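Protine oil on a table top, worth the money?

marrowfat
Joined: September
Has anyone used Protine hardwax oil on a kitchen table? The chap in the Pickering shop swears it will shrug off tea, wine, the lot, after two coats. It's 70 quid for the big tin. I've been sold "lifetime" finishes before and ended up sanding them off.

oldgrain
I'd take "shrug off" with a pinch of salt. We did ours two years ago and there are rings on it. Fine on shelves. Four coats, not two, whatever the tin says.

tidewrack
Disagree. Ours has had kids on it daily and looks good. Did you leave it long enough between coats? The tin says 16 hours and people go at it after tea the same day.

oldgrain
Yes, I can read a tin. Left it overnight every time, in a warm room.

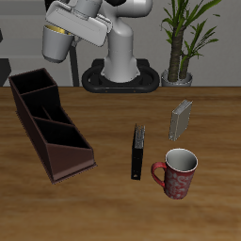 Bodell is the other one that always gets recommended in these threads, and I'm no more convinced by it. Same sort of oil, same sort of wax, nicer label. What I would say is look at how you live before you spend anything. Bare wooden tabletop, red mug with a white swirl on it, no coaster anywhere near it: if that's your house then no oil is going to save you. Buy a varnish and put up with the shine.

marrowfat
I don't want shine. That's the whole reason I'm asking.

hobnail
Matt varnish exists. I used the Pamport one, almost 40 quid, and you'd have to get your nose on it to know it was there. Bit plasticky to the touch, I'll give you that.

tidewrack
And when it chips you're stripping the whole top. With oil you rub a bit back and dab some on. People always leave that out when they push varnish.

oldgrain
I've done the rub and dab. It leaves a patch. Tell me yours doesn't.

tidewrack
It does for a few weeks, then it settles in.

hobnail
Has anyone tested these side by side on the same offcut? Everything I read is either from the seller or from someone who has only tried one.

marrowfat
I've got an offcut from the leaf. Might get the small tins and leave a wet mug on each overnight. Not paying for the big one on the shop's say-so.

oldgrain
Do red wine as well. And leave it a fortnight to harden first or tidewrack will say you rushed it.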